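About Rukach

Rukach is an independent test shop for robot grippers, light arms, wrist cameras and motion controllers. We do not sell hardware and we take no commission from the companies that do. Customers send us parts, or a short list of parts they are thinking of buying, and we return measurements.

The building went up in 1956 as a machine shop. Athina Manolakis and Normand Lapointe took over the ground floor and kept the surface plate and the overhead crane. The company now has 9 employees. Fotis Spanos runs the gripper bench, Tsion Kahsay handles cameras and calibration, and Tolera Endale writes the controller interfaces and maintains the logging software, Sasa.

How we test

Each gripper is run on the same arm, with the same controller settings, against the same object sets. A standard comparison is 200 grasp attempts per gripper, split into blocks of 20. Between blocks we check finger alignment and repeat the camera calibration. We record jaw position, motor current, cycle time and the result of each attempt. Drops and double picks are logged separately. Failed attempts stay in the data.

Rigid blocks tell a buyer very little, so most of our sets use ordinary household and office goods. Clustered small items on a plate are the hardest of these for two-finger designs: the fingers need clearance beside the target, and the rim limits the approach angle.

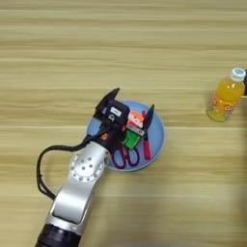
Finger opening and tip shape are reported on separate lines, as customers often change one without the other. Cable routing gets its own section in the report. A cable that drags on the table changes the load at the wrist, and we have seen this affect repeatability at low speed.

Reports and access

Reports are delivered as a PDF with the raw logs attached. Past clients include Honance and Abou Zeid. Bench time can be booked by the day, with or without an operator. The current price list is dated 2024-07-22 and is sent on request.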